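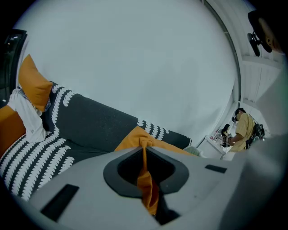 5. Soft things on the sofa

5.1 What to expect

Please read this section before you start with cloths, throws and cushion covers. The Tirnanby can bring a cup from the table to the sink without help in most homes. With a piece of fabric it is another matter. A cup has always the same shape, and a cloth has a new shape each time it is dropped. Many customers ask us if the machine can tidy the sofa yet. Our answer in the present version is: partly, and only after you have shown it the work in your own room.

What the robot can do today, after teaching:
- pick up a single cloth from a seat and put it in a basket
- stand a square cushion against the backrest
- lift a light throw and lay it over the arm of the sofa, without folding

What it cannot do, or does badly:
- fold anything larger than a tea towel
- separate two cloths which are lying on each other
- pull a fitted cover over a seat cushion
- find a dark cloth on dark upholstery in the evening

Teaching is made with the hand-held gripper from the Joveck kit. You do the chore yourself with the gripper in your hand, and the recording is afterwards sent to the Grakari programme on your computer. The robot is not needed in this part and can stay on its charger.

5.2 Before recording

1. Charge the hand-held gripper until the light stays green.
2. Wipe the lens with the small cloth from the kit. Do not use kitchen paper.
3. Open Grakari, choose "New task" and then "Fabric".
4. Give the task a short name in plain words, for example "cloth from sofa". The name can be changed later, but the fabric type cannot.
5. Switch on the lamps you normally use in this room. If you wish the robot to work in the evening, record also in the evening.
6. Leave the cushions and other things where your family leaves them. A room which is tidied before teaching gives a robot that works only in a tidy room.

Note: Two people can record in the same room, each with their own gripper. Select a different channel on each one, and agree who begins. It is allowed that the other person is seen in the recording, but ask them first.

Caution: Keep hair, scarves and necklaces away from the fingers of the gripper. The closing force is small, but it is enough to hold on to a thin chain.

5.3 Recording one pick

1. Hold the gripper over the fabric and press the round button once. Wait for the short tone.
2. Look for a raised fold. A fold standing up from the seat is easier than a flat corner, for you and later for the robot.
3. Come down slowly with the fingers open, one on each side of the fold.
4. Close the fingers. The fabric should be pinched as a narrow strip. If you have caught the upholstery too, open, go up and begin again from step 2. Do not stop the recording. The correction is useful to the programme.
5. Lift straight up until the whole cloth is free of the sofa.
6. Carry it to the place where it belongs, open the fingers and wait one second.
7. Press the button again. Two short tones mean that the pick is saved.

Repeat with the cloth lying in another way. Throw it down, do not arrange it. For one cloth on one sofa we recommend 13 good picks as the minimum. With fewer, Grakari will accept the task but shows a yellow mark beside it, and the robot will ask for your confirmation every time.

Note: Use the hand you prefer, but please do not change hands in the middle of a task.

Note: Sofas with a strong pattern need more picks. The programme may take a leaf or a stripe in the pattern for the edge of a cloth. Add five more with the same cloth, and place it each time on a different part of the pattern.

Caution: Do not drag the fabric over the edge of a table. Small objects are moved with it, and the robot will learn to do the same.

5.4 Checking the result

1. Connect the gripper to the computer and wait until all picks are listed.
2. Play each one at normal speed. Delete those where your other hand helped. It is a very common mistake, and most people do not notice that they do it.
3. Press "Build". The time depends on the computer. It is best done at night.
4. Put the robot in front of the sofa, choose "Try once", and stay within reach of the stop button.
5. Let it try three times before you judge. If it misses at the same place each time, record more picks at that place only.

Boglárka Illés, who is answering most of the letters to our service desk, asks us to add the following. If the robot closes its fingers on nothing and carries this nothing carefully to the basket, it is not broken. It has learned the movement but does not feel the fabric well enough. Go to Settings, Fingers, and set "Touch" one level higher.

5.5 How well it works at present

In our test flat in Moreira the Tirnanby was given single cloths on three different sofas for the whole of January, in total 3,000 tries. Cotton and linen went well. Silky material slipped out often, and knitted blankets were sometimes caught on the finger screws (these are covered in the newer fingers). One cloth takes the robot almost 11 seconds, measured from the moment it has stopped in front of the sofa. A person is much faster, and we do not expect this to change with the next update.

Kayode Effiong, who prepared the tests, keeps the list of fabrics on our support page. Please look there before you write to us about a particular material.

We recommend the sofa task to people who have difficulty bending or who come home to the same few cloths on the same seat every day. If you hoped for a machine which makes a whole living room ready for guests, please wait with this section and use the cup and plate tasks in section 4.

5.6 Care of the finger pads

1. Switch the gripper off.
2. Pull the pads forwards until they come off.
3. Remove lint with a dry brush.
4. If the pads are shiny, wash them in lukewarm water with a drop of washing-up liquid and let them dry overnight.
5. Push them back until they click.

Caution: Never put the pads on a radiator. Pads which have become hard must be replaced, always both together. For the order number see the inside of the kit lid.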